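About us

Hello, and welcome to Setbridge Evening School! Grab a cup of something and have a read.

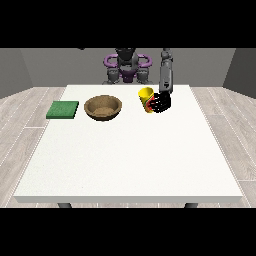 How it all started

I'd better begin with the bread, as everything else came out of it. I was teaching French to adults in a cold room over a carpet shop, one evening a week, and one June I brought in two loaves I'd baked that afternoon so that we could all practise asking each other for butter. The butter went, the loaves went, and the next week three people stayed behind to ask me (in English, I'm afraid) how I'd got the crust like that.

So I showed them. We did it in my own kitchen, with somebody kneading on the ironing board and the dog shut in the hall, and it was such a good night that we did it again. By the following winter I was teaching more bread than French, and my neighbours had started asking whether they could come too. I gave in and looked for somewhere with a proper oven.

The place I found was the old dairy on Haltine Road. It had been empty for years and smelled of it. The roof leaked over the back stairs, the front door only opened if you lifted it, and I loved it the minute I walked in. I signed the lease that same week, went home and had a bit of a panic, and then started scrubbing.

What we teach

Evening classes for grown-ups, mostly in things you do with your hands. Bread is still the biggest of them and runs all year. Then there's bookbinding, basic sewing and mending, upholstery (bring your own chair, but please measure it first, as the door is narrow), watercolour, and a beginners' pottery course that fills up faster than anything else we put on. French is still going as well! I teach that one myself and I still bring a loaf.

Courses run in the autumn, the spring and a short one in June. Most are one evening a week. The upholstery course is longer than the others, and people often sign up for it twice in a row, usually when they've discovered what was under the old seat cover.

We also do single Saturday-style workshops now and then, a whole day with lunch thrown in. Marmalade is the popular one. Lino printing comes and goes depending on who's free to teach it, and I've been promising a day on sharpening kitchen knives for so long that I'm slightly embarrassed to mention it here. It is coming.

How big the classes are

Small. The most we'll take in any class is 12, and in pottery it's fewer than that because of the wheels. I've been asked plenty of times to squeeze in one more and I do understand, especially when it's a couple and there's only one place going, but I've tried it and it spoils things. You end up waiting for the teacher, or for the tap.

A normal class is 90 minutes of teaching with a tea break in the middle. The tea break is on top, so you don't lose any time to it, and it has a habit of stretching. Bread evenings go on longer, for the obvious reason that the bread isn't ready.

The building

We've got two floors. Downstairs is the kitchen, with the big deck oven we bought second-hand from a bakery called Doretti when it moved to smaller premises. It came in on rollers through the yard gate, took most of a day, and has a dent in the side from the gatepost. It bakes beautifully once you know that the left is hotter than the right.

The pottery is across the yard in what used to be the cold store. It has thick walls and tiny windows, so it's cool in summer, and in January you'll want a second jumper. We've put heaters in and they help a bit.

Upstairs there's the long room for sewing, binding and painting, with north light, and the little room at the end where French happens. I should say that there's no lift. The kitchen and the pottery are both on the level with a wide door from the yard, and the toilet downstairs is an accessible one, but the upstairs classes are a flight of stairs away and I haven't yet found a way round it that the building will put up with. If a class you'd like is upstairs and stairs are a problem, do ring me. We've swapped rooms before now and it was no great bother.

The library shelf

By the stairs you'll find our bookcase. It's called the Ásgeirsdóttir shelf after the Icelandic pattern books that were the first things on it, a box of old knitting patterns with that surname written inside every cover, which turned up at the back of the dairy office when I was clearing out. I've no idea how they got there. I've asked all over town. They're lovely, though, and a few of our sewing people have since taught themselves to knit from the charts without knowing a word of the language.

Borrow anything you like. Write it in the red notebook, bring it back when you're done, and please don't prop the bread books up next to the sink. We've lost two that way.

Who comes

All sorts! We've had people who are newly retired and people who've come straight from a night shift and gone home to bed afterwards. Quite a few come on their own and feel a bit wobbly about it the first time. If that's you, come ten minutes early and I'll put the kettle on, and by the time the others turn up you'll already know where the aprons live.

You don't need to be any good at the thing. Beginners' classes really are for beginners, and I mean people who've never threaded a needle. If you've done a bit before, look for the courses marked "carrying on", where we skip the very first steps. Not sure which is yours? Tell me what you last made and how it came out, and I'll have a guess.

We teach over-sixteens only. I get asked about children's classes a lot, and I'd love to, but the oven and the kiln make it a different sort of job and we're not set up for it.

Money

I try to keep this simple. An ordinary evening class costs £42 for the half term, with materials included, apart from upholstery fabric and anything very fancy in the way of paper. You can pay it all at once or split it in two. Workshop days are priced one by one, as marmalade oranges and lino don't cost the same.

In every course we hold back 2 places at half price. You don't have to prove anything to have one of those. Put "half" in the booking form and that's the end of it, I won't ask and neither will anybody else.

If you have to drop out before the first evening you'll get everything back. After that it gets harder for us, but talk to me anyway, life happens. Miss a week and you can usually make it up in another group if there's a gap.

What to bring

An apron if you've got one, and shoes you don't mind getting flour or clay on. Long hair tied back in the kitchen, please, and rings off for pottery (we have a dish for them, and yes, check the dish before you go home). A tub or a tea towel is handy on bread nights. Everything else is here.

Do tell us about allergies when you book. The kitchen has wheat flour in every crack of it, so I can't in good conscience call any part of it safe for coeliacs, but the rooms upstairs and the pottery are fine.

Finding us

We're at the far end of Haltine Road, past the allotments, green gate on the left. Sat nav tends to take you round to the back lane, where there's nowhere to turn. There's parking in the yard for a few cars and more on the road after six. The bus stops by the allotment gates and it's a short walk from there with street lamps all the way. Bikes can go under the lean-to.

Getting in touch

Ring or email, whichever suits. I'm in the office most mornings and usually covered in flour by the afternoon, so mornings are best if you want a proper answer. The answering machine does get listened to, even if it takes me a day.

Autumn booking is open now, and there were still places in bookbinding, mending and French when I last looked. Pottery is full, but please go on the waiting list, as people do move house and change their minds.

Come and say hello even if you're only being nosy. The gate's open whenever there's a class on, and there's usually a heel of something going spare on the kitchen side.

Page last updated 4 September 2024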